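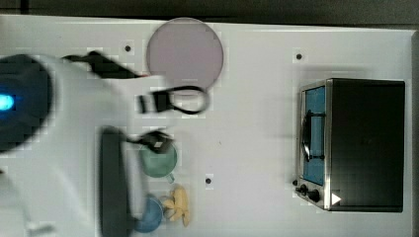 Green mug, blue cup, pink plate, stray cable. A fairly typical worktop.

Search tips Go

One Worktop, Too Much Crockery
By Mihăilă
May 29, 2024
2 min read

Every kitchen has a white surface that was going to be kept clear. Mine lasted until April.

Start with cables. A loop of flex beside a plate will find its way into the gravy, so coil it, tie it with a bread-bag clip and put it in a drawer you can bear to open. Always pull the plug out of the wall first and let anything that heats up go cold.

Mugs next. Keep the ones you drink from on the worktop side of the cupboard and send the rest upstairs to hold pens. Tea stains come off with bicarb and a damp cloth. Leave it on for about 30 minutes if you drink yours the colour of creosote.

Give a toaster oven some room at the back and sides (check the booklet, which is under the takeaway menus) and don't stack plates on top, however flat and inviting it looks. Empty the crumb tray before it becomes a second breakfast.

White tops show everything. Washing-up liquid in warm water deals with most of it. I did buy a special spray called Plisis, 400 ml, and it now lives under the sink with the other special sprays.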